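Search this forum
Search titles only
Advanced search

Living in Histdale, working in Falbridge: keep the commute or move?

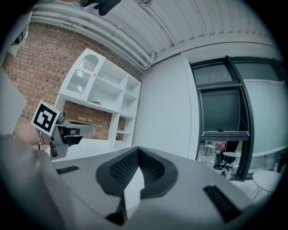 paper_lantern

March 6, 2024

Good evening to all. I have read this board for a long time but I did not write before, so please excuse me if there is already a thread for this. English is my second language and I write slowly.

I live in Histdale and in February I started a new job in Falbridge. The job is good and I want to keep it. My question is about the way to get there. At present I take the Sturnix coach in the morning and the same one back in the evening. The monthly pass costs $200. When the road is clear, the trip is pleasant and I can read. When it is raining, everybody drives, the bridge is full and I arrive late with wet shoes.

My apartment in Histdale costs $500 per month. It is small and old, but I have a balcony and I know the neighbors. I have seen a place in Falbridge, on Sun Street, for $665. It is one room with a kitchen corner. From there I could walk to work.

If I do the calculation, the new place is $165 more, and I would save the $200 for the pass. So on paper I win $35 every month. But I would lose the balcony, and also the evenings with people I have known for six years. I would like to hear from persons who made this choice, in one direction or the other. Did you regret it?

Thank you for your patience with a long message.

gravelpit

Move. I did the Sturnix run for four years and I only understood how tired I was after I quit. It's the waiting that gets you more than the ride. You stand at that stop with the broken shelter, you get home, you eat, you sleep. Thirty-five bucks on top of that is a bonus.

oldbridgeroad

I'm going to disagree with gravelpit. $665 on Sun Street sounds like rent only. Is heat included? When I looked at places over there, the heat was separate and so was the trash pickup, and the windows were the old single kind. Your $35 could be gone by the first cold week.

Also you're new at this job. If they let you go in the summer you're stuck in a lease in a town where you don't know anyone. I would give it a year.

paper_lantern

Thank you both. I asked the landlord about the heat. He said that it is "mostly included," and I do not know what this means. Is it a usual expression here? In my present apartment it is simply included, and the radiator works too well, I have to open the window.

The lease would be for one year, with no possibility to leave earlier unless I find another tenant myself.

oldbridgeroad

"Mostly included" is not a thing. Get him to put it in writing. If he won't write it, you have your answer.

tinroof_62

It can be a thing. Some of those buildings heat the halls and the bathroom from the main boiler and then you have an electric heater on your own meter in the main room. I lived in one. It was fine, but I wore a sweater in the house from October on. Ask to see the last tenant's electric bill. They can ask the company for it, or the old tenant may just tell you.

And check which side the room faces. The street side gets the delivery trucks behind the market very early.

gravelpit

Trucks are still quieter than a coach engine.

halfpastnoon

I went the other way. Lived in Falbridge, moved out to Histdale and kept my Falbridge job, and I'd do it again tomorrow! My bus time is the only part of my day when no one wants anything from me (three kids, one bathroom, you can imagine). I do my lists, I listen to my shows, sometimes I just look at the river. If the OP likes to read on the coach then that's not lost time, and I don't think you can put it in the sum as if it were.

What I would say is change which coach you take. The one before the rush crosses the bridge in no time. Yes it's earlier, and yes you'll hate it in winter, but you get a coffee and a quiet half hour at the other end.

gravelpit

So the answer to losing time on a bus is to get up earlier and lose more of it? Come on.

halfpastnoon

It's not lost if you like it. That was my whole point.

tinroof_62

You two are both right, for yourselves. Some people can rest on a bus and some can't. I never could, I get sick if I look down at a page.

paper_lantern

I can read without problem, even on the curves after the quarry. In this I am lucky.

I did not think about the earlier coach because my work starts at a fixed hour and I believed it made no sense to arrive before the doors are open. But there is a bakery near the office with 2 tables, and it is open very early. Tomorrow I will try it.

I want to answer also to the point about not knowing anyone. I think this is the heavier part for me. I moved countries once, and it took me a long time before somebody knocked on my door only to say hello. In Histdale it happens now — the lady from downstairs brings me soup, and I repair her lamps. I did not write this in the first message because it seemed not serious next to the money.

oldbridgeroad

That's the most serious thing in the thread.

gravelpit

Fair enough. I didn't know my neighbors in Histdale, so there was nothing to miss. I would still move, but I see why you wouldn't.

One practical thing. If you stay, don't buy the pass by the month. There's a longer one they don't advertise at the window, you have to ask for it. I don't know the current price but it was cheaper per month when I had it.

tinroof_62

Is that still offered? I thought they stopped it when they changed the ticket machines.

gravelpit

No idea. Worth asking.

paper_lantern

I asked at the window this evening. The man said the longer pass exists, but he must look for the form and I should come back. About the apartment, the landlord did not want to write anything about the heat, he only repeated the same words on the telephone. I told him that I will not take it for now.

The early coach was half empty and I finished two chapters. The bakery was closed for painting, so I stood outside until the office opened. I will try again next week with a warmer coat.

halfpastnoon

Two chapters! What are you reading?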